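Round bedside tables: what we settled on for the guest rooms

Basthorpe House newsletter, 15 Dec 2019

Those of you who stayed with us in May will remember the old square bedside cabinets. They had sharp corners at shin height and a door that opened the wrong way on one side of every bed. They have gone. In their place we have a round table on thin metal legs, bought from Andivance under the range name Skondileck, and there is now one in each of the rooms on the upper corridor.

The choice took longer than it should have. We had two designs on trial, one with an open shelf and one with a drawer, and the open shelf collected glasses, tissues and half-read leaflets from the first night. The drawer won. It follows the curve of the body, so when it is shut the whole thing reads as a plain drum, and there was one complaint from a guest who had not realised there was a drawer at all. We have added a line about it to the room card.

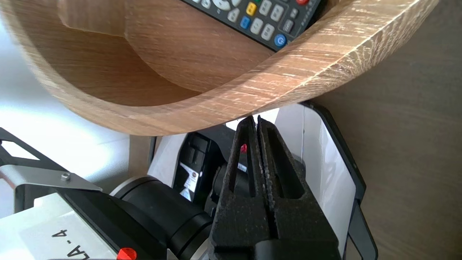 The rule we have asked the housekeeping team to follow is that the television remote lives in the drawer when a room is made up. It used to be left on the bed, where it slid down behind the mattress, or on the windowsill. Replacement remotes were our third largest small expense last year, after kettles and light bulbs, and most of the missing ones turned up in the end under furniture. If you find the drawer empty when you arrive, please ring the desk and we will bring one up.

The telephone stays on top. We did discuss taking the room phones out, as most people have a mobile, but the signal at the back of the building is poor and older guests like to have something they can pick up in the night. The phones are the same corded ones as before. They take up a fair bit of the top, and with a lamp as well there would be no room for a book or a cup, so the reading lights will go on the wall when the electrician comes back.
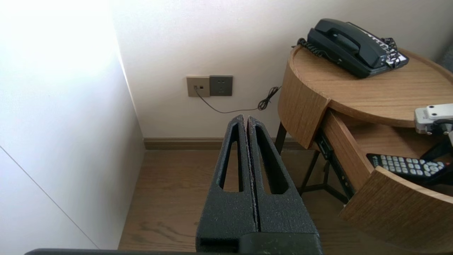 Cables were the other thing to sort out. The old cabinets had solid backs and hid everything, whereas a table on open legs hides nothing. At the moment the thin black line from the phone socket drops down and runs across the wall to a tangle by the table, and it catches the eye more than it needs to. The plan is to shorten the leads and clip them along the top of the skirting board. The sockets themselves will stay where they are – moving them would mean opening up the walls, and the quote for that was not one we could look at for long.

We asked for opinions in the last newsletter and had 30 replies, which is more than the question about breakfast times got. Most were short and in favour. A few people asked whether a round table wastes space against a straight wall. It does, a little, but it is much easier to get past in the dark.
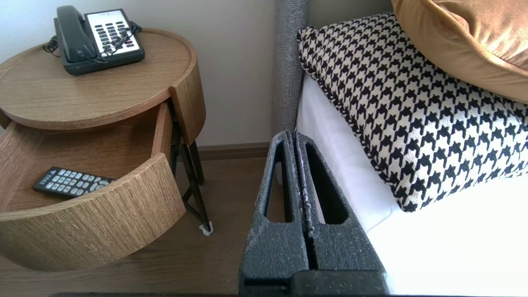 Heidrun Kuster wrote that she liked the rim, having lost a pair of glasses over the edge of the old cabinet two nights running, but that she would want the drawer to open without having to lean out of bed. She also asked that the cushions be kept to one per bed, as there is never anywhere to put them.

On the drawer, she has a point. It pulls out a long way, and with the table pushed hard into the corner it is awkward to reach from the pillow end. We have tried moving the tables forward by the width of a hand and this seems to help. On the cushions, one per bed it is.

Some notes on looking after the tables, for the housekeeping team and for anyone who has bought one for home. Wipe the top with a damp cloth and dry it straight away. Take the drawer right out once a month and clear the dust from the runners. Check the felt pads under the feet when you hoover, because a missing pad will mark the floor. Spare pads are in the linen cupboard, in the tin marked Saithong. Please do not use spray polish, which leaves a film and makes the phone slide about.
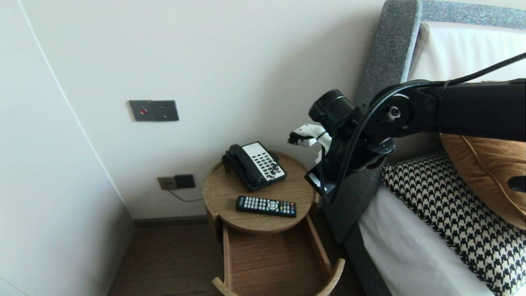 The bedside table with its drawer fully open, phone and remote on top.

The old cabinets are in the dry store and are free to anyone who can collect. Two have loose hinges but are otherwise sound. Room 81 will be the last to be changed over, as it is booked through to the new year, and the wall lights will be fitted there at the same time.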